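Farkbridge library's puzzle swap draws biggest crowd yet

2/5/25

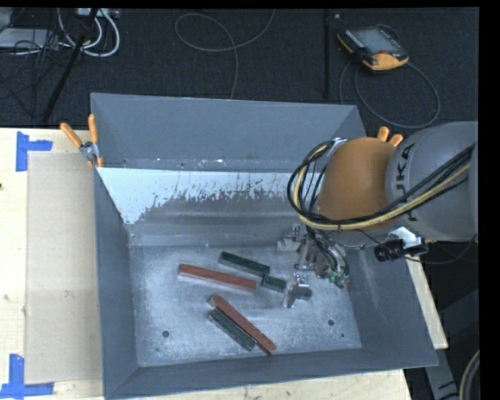
Where do all the puzzles come from?

People's closets, mostly. Residents drop off jigsaws they have finished, pick out ones they haven't tried, and the library keeps whatever is left on its shelves for borrowing until the next swap.

Saturday's swap at the Farkbridge Public Library was the fourth one so far and easily the busiest. By the time the doors closed, 88 puzzles had found new homes, and the line for the front desk went past the large-print shelves and nearly to the coat rack. Families came straight from swim practice with wet hair. A pair of sisters drove in from Mikunholm with a trunk full of landscapes – lakes, mostly, plus one very hard covered bridge – and left with just as many boxes as they brought.

"I thought we might get a few of our regulars and some kids," said Kumiko Okabe, the librarian who started the swap. "Then I looked up and people were sitting on the floor sorting edge pieces. They couldn't even wait to get home!"

The rules are simple. Bring a puzzle, take a puzzle. Boxes should be taped shut, and a note on the lid should say if any pieces are missing. A missing piece doesn't rule a puzzle out, and a few people seem to like them that way. One lighthouse scene with a hole in the sky was claimed within minutes, and its new owner said she planned to paint a bit of cardboard blue and call it done.

The most wanted size was 1000 pieces, as it has been at every swap, though this time the smaller sets for young children went nearly as fast. Okabe would love to see more of those come in. She is also hoping for more puzzles with bigger pieces, which several older visitors asked for by name at the desk.

The afternoon's big hit was the speed table, new this year. Teams of 3 raced to finish the same picture, a fruit stand with far too many oranges, while a very loud kitchen timer ticked away next to them. The winning team, all cousins, took home a gift card from Hondano, the bookshop on Karppinen Street, and a round of applause from people who had stopped browsing just to watch. The second-place team was 11 pieces short when the cousins threw up their hands, and they stayed to finish anyway.

Plenty of others stayed too. The library put out cider and ginger cookies in the reading room, and a half-done map of the world on the long table picked up helpers all afternoon. Africa and most of South America were in place by closing time. The Pacific Ocean was still a heap of blue. The map will stay out for the rest of the month, and anyone who comes in is welcome to sit down and add a piece or two.

For those who missed out, the lending shelf is next to the magazines and is fuller than it has been in a long while. Puzzles go out for four weeks on a regular library card and can be renewed once if the sky is giving you trouble. There are no late fees.

The next swap is planned for May, with two speed tables this time and a separate contest for kids. Okabe is looking for extra card tables to borrow for the day. Puzzles can be dropped off at the front desk any time the library is open, but please don't put them in the book return slot. The boxes tend to pop open on the way down.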